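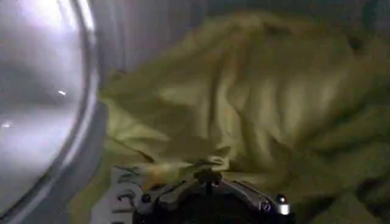 Shiny metal, currently a touchy subject in Clotavbridge.

Clotavbridge drops $3 scrap fee after 862 complaints

2019-03-06

CLOTAVBRIDGE -- The town will stop charging residents three dollars to give away their own scrap metal, ending a policy that began in December and has had very few friends since.

The fee applied to every metal item left at the curb on bulk pickup days, from bed frames to broken grills. The public works department had said the money would cover the cost of a second truck. Instead, residents sent in 862 written complaints, and the department had to pay overtime to have them answered.

Under the new rules, approved Tuesday's agenda aside in a meeting that ran well past dinner, curbside metal pickup is free again up to 100 pounds per household per month. Anything heavier has to go to the transfer station on Lultitz Road, where it will be weighed on a scale the town describes as "recently adjusted."

Drinotari Recycling, which holds the hauling contract, supported the change. The company told the council that the amount of metal it collected fell sharply over the winter, as residents found other places to put it. Those places included the creek, the woods behind the high school and, in one case, the front steps of the public works office.

The town also agreed to cancel 105 unpaid fee notices. People who did pay will get a credit on their next water bill. They will not get a check, as printing and mailing one would cost the town more than the three dollars.

The second truck, meanwhile, has been delivered. It is parked at the town garage and will be used for leaves in the fall. Until then, the department said, it is available for parades.

Not everything went the residents' way. Refrigerators and air conditioners still need a sticker, sold at town hall during hours that remain hard to predict. Paint cans must be empty and dry with the lids off. Cars, which one resident of the Rweyemamu neighborhood had tried to put out as a single item, are still not accepted.

The free pickups start with the next regular collection. Metal should be at the curb by 6 a.m. and kept apart from the trash.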